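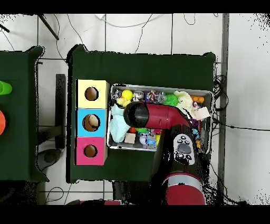
Which things from the mixed tray go in which box?

Sort by feel: hard and round in the yellow box, anything squashy in the blue, all the rest in the pink.

Aug 21, 2024
Vorncombe workshop, feely box set (the Yap kit), second round

Set out on the green table again. Three boxes in a row, edges touching, metal tray right next to them. Order is yellow, blue, pink and I want to keep it that way so the card in the kit matches. Last time I had pink in the middle and then wrote the card the other way round.

Tray is too full. Same complaint as in February. Things on top of things, cloth over half of what you want to find. Fine for "dig around and see what you get", bad for "find me the ball". Need to decide which of those games the kit is for. Prernlow asked for both on the order form, of course.

Contents, quick pass, not a proper list:
- yellow ball, small red ball. Yellow one is the one everybody grabs first. Fine.
- rubber duck. Keep. Goes under squashy I think but a small kid will say hard. Let them.
- gray plush animal. Soft, obvious, good.
- spiky green ball. Best thing in the tray. Nothing else feels like it.
- mint cloth and cream cloth. One of them has to go. With your eyes shut they're the same thing.
- wooden cube. The only plain wood piece, want a second shape to go with it
- beady glittery bits. See below.
- small odds and ends, blue, orange, purple, white and blue etc. Mostly filler.

Beady bits: don't like them in here. Nice to touch but I don't trust the strings, and if one goes we're picking beads out of the grout lines till winter. Pull test before anything leaves the building. If they fail they come out and we put in something knobbly from the Lirnov catalog. Order code somewhere on the back page of the old notebook, LOOK IT UP dont guess.

Holes. Round one in the top of each box, all cut with the same template. Tried every toy by hand this morning. Plush needs a shove, ends up going in ears first. Duck ok any way up. Cloth is a nuisance, drapes over the rim and has to be poked down. Ball no trouble. So the hole size is right for the balls and a bit mean for the soft stuff, and I'd open up the blue one only. But then the lids aren't interchangeable. Hmm. Leave the size alone, swap the plush for a skinnier one? Cheaper.

The dark inside is good, you really can't see what you're reaching for unless you lean right over. Exception is something pale near the top, the cream thing in the blue box shows straight through the hole. For the guessing game pale pieces should go in first and sink to the bottom, or we put a cuff on the hole. Cuff was the original idea and got dropped to save time. Would bring it back. A bit of sock does it.

Timing, me, eyes shut, tray to boxes by feel only, first 20 pieces: 22 minutes?? No. Checked the clock again, I'd stopped in the middle to answer the door. Cross that out, do it over, not a number to quote to anybody.

What did come out of it, number or no number:
Eyes shut, the tray rim is a help. You follow the metal round with a finger and know where you are. Keep the tray, don't go to a cloth mat like the form suggests.
Boxes touching is a problem, by feel you can't tell where yellow stops and blue starts. Wanted them snug so they wouldn't wander. Maybe a strip of something rough along the joins. Sandpaper offcut, felt, try both.
Things dropped near the far corner are a long reach for a short arm. Push the tray closer to the boxes, or put less in it.

Folded white card: keeps ending up in with the toys at the right hand end. Give it a slot or a clip. It'll get chewed otherwise.

Wiping down. Everything in the tray needs to survive a wipe apart from the cloths and the plush, which go in the wash bag. Wood cube, damp cloth only, not soaked, the last one went furry. Boxes get wiped inside too, and for that a hand has to go through the hole with a rag, and my hand only just goes. Bottom that opens?? Ask before the next cutting day.

Money. Kit budget left is 2,568 and that has to cover the cuffs, replacement toys and more than 2 rounds of postage to Prernlow. Doable if we stop buying filler. No more filler!!

To do
- beads, pull test
- pick one cloth, retire the other
- thinner plush
- sock cuffs, all three holes
- rough strip on the joins, try sandpaper then felt
- rewrite card: yellow hard and round, blue squashy, pink the rest. Bigger type
- redo timing with the door locked
- Lirnov code

Spiky ball: order spares while they still make that kind. Left the tray as it was, pls don't tidy it till I've done the timing agian.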